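Isovitz Reuse list archive
Subject: Re: Order of work for stripping the desktop towers
Date: Oct 9, 2020

Hi all,

Answering the questions from the bench at Sydorenko in one message, since some of them came up before and the old answers are hard to find in the archive. The earlier message is quoted at the end. The tower I had open while writing this is the kind with the blue plastic on the drive bays. Side panel off, case lying down, processor and memory already gone, power supply and most of the wiring still in.
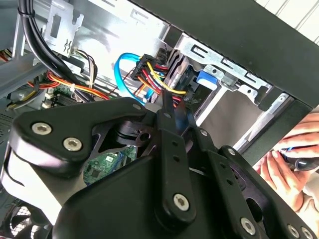
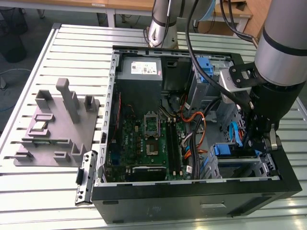

1. Before anything comes out

Unplug from the wall, hold the power button in for a few seconds, then lay the case down with the open side up. I know some of you work with the tower standing. It is fine for pulling a drive but a nuisance for the board, and screws end up under the power supply.

Have three bins ready: one for screws, one for cables, one for plastic. The shallow gray Jitent bins are the right size for screws. The deep ones are too deep and people end up tipping them out on the bench to find one screw.

Write the tag before you start, not after. The batch number is 79 for everything that came in on the last pallet. Tag goes on the chassis metal, inside, where it won't get rubbed off. If you put it on the side panel, the panel and the case will be parted within the hour and then we have a tag for a panel.

2. Wiring first or board first?

Wiring first. I used to say it didn't matter and I have changed my mind.

The colored power leads go from the supply to the board and the drives, and on this type they cross right over the area you need to get your hands into. Trying to lift a board with the leads still across it is how connectors get pulled off. Work in this order:

- Data cables. The blue SATA cable comes off at the drive end first, then at the board. Pull on the plug, never on the cable. If the plug has a metal clip, press it down flat before you pull.
- Drive power. These are the flat black plugs with red, yellow and black leads. They can be very stiff. Rock them a little along the long side. Do not rock them the short way, the plastic tongue on the drive snaps.
- Board power. The big plug has a latch on one side. Squeeze the latch and lift straight up. Hold the board down next to the socket with your other hand.
- Small leads for the front switch and lights. Take a picture of these before pulling them if the case is going to be rebuilt. If it's only being stripped, just pull them.
- Fan leads last. Leave the fan in the case unless it's on the parts list.

Cut cable ties with the small flush cutters and not with a knife. Two good bundles were nicked in February and both had to go to scrap. If a tie is holding the cables to a bracket, cut it at the head and pull the rest through.

3. Getting the supply out

Undo the screws at the back of the case while supporting the supply from inside with one hand. On some cases there is also a small metal tab on the floor of the case that has to be pressed in. Slide the supply toward the front of the case, then lift.

We do not open power supplies. This was asked again, so again: no. They go on the shelf whole, label facing out, leads wrapped once around the box and tied. If the label can't be read, it goes to scrap, also whole.

4. The empty processor socket

Several people asked what to do about sockets left standing open. When a processor has been taken out, the metal frame often gets left up, and then somebody lays a screwdriver or a bundle of cable on the pins. Boards with bent pins are scrap for us. I know they can be straightened with a needle and a lot of patience. I've done it. It took me most of an afternoon and the board still would not see half its memory.

So:

- If you have a socket cover, clip it in and close the frame.
- If you don't, lower the frame gently and hook the lever, and put a piece of clean card over the top with paper tape. No tape on the pins themselves.
- Do not wipe the pins, do not blow on them.
- Put an "S" on the tag so the next person knows there's no processor under there.

We have a box of covers from Brulum in the second drawer. They fit most of this batch. If one does not drop in by itself, it's the wrong one, please don't press it.

5. Memory slots and cards

Once the memory is out, push the latches at the ends of the slots back up so they don't catch on a sleeve. The latches break easily on older boards, and a slot with a broken latch will still work but we have to write it down.

Expansion cards: take out the screw at the back bracket, or open the holder if the case has one, then check for a catch at the inner end of the slot. Lift the card evenly by both ends. Cards go in the padded sleeves, one card to a sleeve. If we are out of sleeves then stop and tell the list, don't double up.

Put a blank plate over the opening if the case is going to be sold as a case. We have plenty of blanks.

6. Drive cages

The blue plastic parts are what everybody gets wrong on this type, me included the first time. Try the plastic gently before you reach for a screwdriver. With most of this batch the cage swings or slides once the catch is released, and there's no screw to look for. If it doesn't move, look for a cable still tied to the cage. Nine times out of ten it's a cable.

Please don't throw out the blue parts with the mixed plastic. A case with its catches missing is worth a good deal less to the school that takes them from us, and I have been putting broken ones back together from odds and ends. Missing catch, write "no catch" on the tag.

Any drive that comes out goes straight in the locked box, including the small 120 GB ones that look too small to bother with. They still have somebody's files on them.

7. Sorting the cables

This is the part that piles up. My suggestion is to do it at the end of each case and not at the end of the day.

- SATA data cables: straight ends in one bag, angled ends in another. Color doesn't matter.
- Power adapters and splitters: check for brown marks at the plug. Brown marks mean scrap.
- Loose fan leads and switch leads: scrap copper, unless they are complete with the switch.
- Mains leads: hang them on the rail. Don't coil them tight.

I would like to stop keeping every short lead. We have more than we'll use. If there's no objection I'll clear out the bottom crate and keep one bag of each kind.

8. The table

The slotted aluminum table is good to work on, solid and doesn't sag under a case, but small screws drop into the slots between the rails. A sheet of thin card beside the case stops most of it. A magnetic dish is better - we own two, and I can only find one. If you have the other one at home, please bring it back.

Also, slide the cases as little as you can. The latch pieces on the edge of the chassis stick out a bit and they catch in the slots. Lift and turn.

9. Things still open

The tags. We have 2000 of the small ones, so there's no need to cut the large ones in half any more.

The screws. I would like to sort them into coarse and fine and stop there. We tried sorting by length and the bins were mixed again inside a week.

The empty cases. We can't keep all of them at Sydorenko. I'd say keep the ones with complete catches and both side panels, and send the rest with the metal. Objections to the list please, before the next pickup.

If I've got something wrong about the older type with the sliding lid, say so. I have only done a few of those.

Thanks

Earlier message, quoted:

> Hello list,
>
> We've started on the new pallet at Sydorenko. There are 52 towers on
> it, mostly the same black type with the silver inside. A few have
> been picked over already - no memory, no processor, but the rest
> still there.
>
> We have a few questions before we get too far into it.
>
> Is it wiring first and then the board, or the other way? Two of us
> learned it two different ways and the older note on the list says
> either is fine.
>
> What do we do with boards where the processor is gone and the socket
> is open? Should they be closed up, and do we have covers for them?
>
> How do the blue plastic handles on the drive cages come off? We
> broke one. Sorry. It's in an envelope on the shelf with the case
> number on it.
>
> Are we allowed to open the power supplies to get the fans?
>
> Do we keep all the cables? The bottom crate is full and we have
> started putting them in a cardboard box, which is also nearly full.
>
> We also need more padded sleeves for the cards, and the flush
> cutters are getting blunt. The Brulum ones lasted longer than the
> pair we have now.
>
> Last thing, the screws. They keep going down the slots in the table.
> Does anyone have a trick for that?
>
> Thank you, no rush on any of it, we can carry on with the tagging
> for now.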